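# Speaker notes: learning when two arms should wait for each other

Bodel group talk, 2020-06-01. Notes only, slides are separate.

**Opening (keep it short)**

Say hello, say which project. Lirura is our method for two-arm tabletop tasks. The question is narrow: if each arm has its own policy, how much does each one need to know about what the other is up to?

Most of our early failures weren't bad grasps. The arms got in each other's way, or one started its part before the other had finished. I'll spend most of the talk on timing.

**Set-up**

Household table, two arms, one gripper each. Drawer cabinet on one side, dish rack on the other, mug stand and basket in the middle. We picked these because the motions differ. A drawer has to be followed along its rails, a plate has to be taken by the rim.

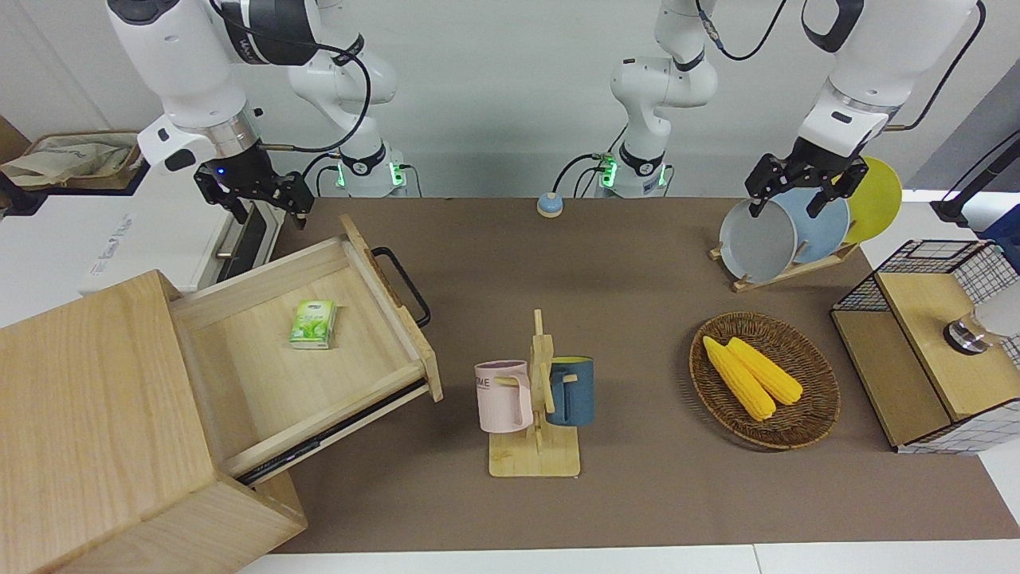
Demonstrations were teleoperated. We collected 200 in April and threw out the ones where the operator paused for a long time, as the policy learned to pause as well. Mention that we'd keep them if we did it again, with the pauses labelled.

Don't get stuck on the hardware here. If someone asks about control rates, point them to the write-up.

**Method**

There are 2 policies, one per arm, and a small shared signal between them. The signal is learned. It carries no joint positions, only a short vector that each arm writes and the other reads. Our baseline, Bednarek, is one large policy that drives both arms together.

Go slowly on this next part. The head view and the fixed views go into the same encoder. From the head view both grippers can be in sight with the whole middle of the table between them, and that's where the model gets most of its sense of how far apart they are. Fixed views help with the drawer, where an arm can block its own work.
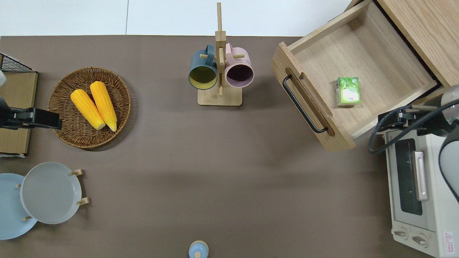 ### Results

Lirura beat the baseline on the drawer tasks and on plates. On mugs there was no real difference. Say so plainly, somebody will spot it in the table anyway.

Collisions between the arms dropped. Total time per task went up a bit, as the arms wait more often. I think that's a fair trade on a bench, but it may not be in a kitchen.

When we cut the shared signal at test time, the plate task held up and the drawer task fell apart. My reading is that the plate is mostly a one-arm job and the signal hardly matters there.

**What went wrong**

Two failure types to own up to:

- Both arms wait. Each reads the other as busy and neither moves until the time limit.
- An arm's own body hides the object from a fixed view, and the policy acts on an old guess.

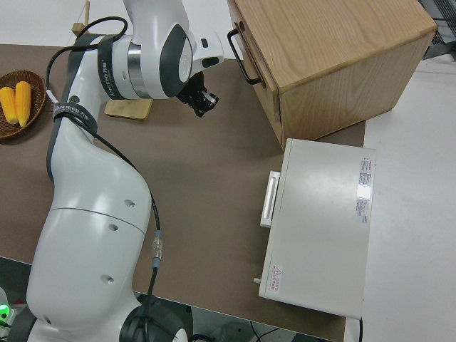 For the second one we tried dropping camera views at random during training. It helped with small objects in the drawer and did nothing for the basket. We don't have a good explanation yet.

The waiting problem is harder. A timeout fixes it in practice, but it's a patch and I'd like to be clear about that.

**Next**

Sirnex is the follow-up, with the same table and longer tasks. We want to see if the signal still means anything after several steps in a row. Data collection hasn't started.

**If there's time**

Show the signal plot for one drawer run. Skip it if questions have already begun.

Likely question: why not just share joint positions? Answer: we tried, it trained faster and did worse on new object layouts.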